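Vamley group reports gains from letting two robot arms learn when to wait

December 18, 2019

A research group in Vamley has published results from a study of how two low-cost robot arms can share one table without getting in each other's way. The method, called Britix, trains a separate signal that tells each arm when to hold still. In tests on block handling it finished more runs than the group's earlier system, and it needed fewer demonstrations to get there.

The work was led by Kerstin Holmgren of the Antoniadis Laboratory, with funding from the automation supplier Prustolero. The report was posted on the laboratory's website together with the training code.

Most systems of this kind learn by copying. A person guides the arms through a task several times, and a program learns to predict the next movement from the camera views and the positions of the joints. With one arm this works fairly well. With two, small errors tend to add up – one arm arrives early, the other moves to correct for it, and both end up over the same spot.

The Vamley group had run into the problem in August, when it began recording block tasks with both arms. According to the report, many of the failed runs had nothing to do with grip. The fingers closed where they should have, but the second arm had already started its own movement and was blocking the way.

Britix splits the problem in two. One part of the program predicts movement for both arms, as before. A second, much smaller part looks at the same input and gives each arm a value between zero and one. When the value is low, the arm keeps its last position. When it is high, the arm follows the predicted movement.

The smaller part is trained on pauses that people make without being told to. Operators guiding two arms often leave one of them standing while they concentrate on the other. Earlier work usually trimmed those stretches out of the recordings to save time. The Vamley group kept them in and marked them automatically from joint speed.

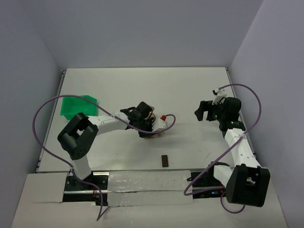
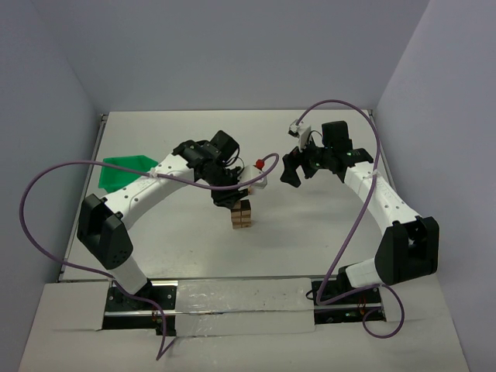

The two-arm table, with a single block and with a small tower of wooden blocks.

The group collected 100 demonstrations for the study. Of these, 12 were set aside to check progress during training and were never shown to the program. All of the recordings were made by the same small team, and Holmgren said that this is a limit on what the results can show.

"People have their own rhythm when they work with two arms," she said. "Ours is probably quite similar from one person to the next by now. I would like to see what happens with operators who have never met us."

Testing was done in blocks of 50 runs for each method. A run counted as complete only if the task was finished with no help and with no contact between the arms. The earlier system completed 38 of its runs. Britix completed 47. The start positions were the same for both methods, and they were drawn up before training began.

Runs with the new method took longer. The report gives an average increase of 5 seconds per run, nearly all of it spent with one arm standing still. The authors say some of that time could be won back by letting the waiting arm move slowly toward its next position, but they did not test this.

There were also failures of a new kind. In one of the unfinished runs, both values dropped low together and neither arm moved again before the time limit. The group added a simple rule that raises the value of one arm if both have been still too long. The rule was not in use for the published figures.

Holmgren said the method is easy to add to an existing setup, as the smaller part can be trained in less than an hour on an ordinary desktop computer. It uses no extra sensors. Groups that trim pauses out of their data would have to go back to the untrimmed recordings, if they still have them.

Prustolero said it has no plans at present to use the method in a product. The company is paying for a second year of the project, in which the group will look at tasks where both arms must hold the same object. Waiting is harder to define there, Holmgren said, and the joint speed rule may have to be replaced.

"If one arm stops while they are both holding something, the other one has to know," she said. "We have a few ideas for that, and so far they are only ideas."

The group is also preparing a shorter paper on how the pauses were marked. Questions about the code can be sent to the laboratory through the contact form on its website.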